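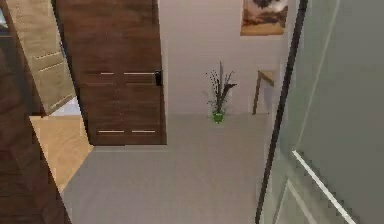
Figure 2. Interior hallway with double door and side door.

Section 4: Fitting the Plostley draft seal to an interior door

Read the whole section before you open the packet. The strip is sticky on one side and will pull paint if you change your mind.

4.1 Before you buy a second packet

The box says one kit will "transform" a drafty hallway. Treat that as sales talk. A seal closes the gap under one door. It does nothing for a cold wall, a loose window or a missing loft hatch, and if those are your problem you will have spent your money on a strip of rubber.

Hold a sheet of tissue near the bottom of the closed door on a windy day. If it hangs still, stop reading and return the kit.

4.2 Cutting and fitting

1. Measure the width of the door at the bottom. Do not trust the size printed on the door label or in the house plans.

2. Cut the strip with a sharp knife. The kit strip is 1000 mm long. For a wider door you need the Drurmont long strip, sold separately. Two short pieces butted together will leak at the join, whatever the store tells you.

3. Wipe the door with a damp cloth and let it dry. Skip the "primer wipe" in the packet if the door is waxed or oiled. We tried it on both and the strip came off within a week.

4. Peel back a hand's width of the backing, line up one end, and press. Peel and press as you go.

5. Close the door slowly. If it drags, lift the strip 2 mm and try again.

CAUTION: Do not seal a door to a room with a gas heater or an open fire. These rooms need air.

Note: Where the floor changes from one material to another under the door, check the gap on both sides. One side is often higher, and a strip set for the low side will catch.

Double doors: fit a strip to each leaf. The brush piece for the middle is optional. We saw little difference with it in place.

4.3 How long it lasts

The maker claims 400 openings a day without wear. We have no idea how that was tested. In the Piltport office the first strip began to curl in August, after about a year on a busy door. Check yours when the heating season starts and replace it if it has gone stiff.

Spare strips: order part 1321. The Hsieh strip looks the same but is thicker and will not fit the end caps.

Section revised by Cleiton Pimentel, Feb 20, 2024. Step 3 changed.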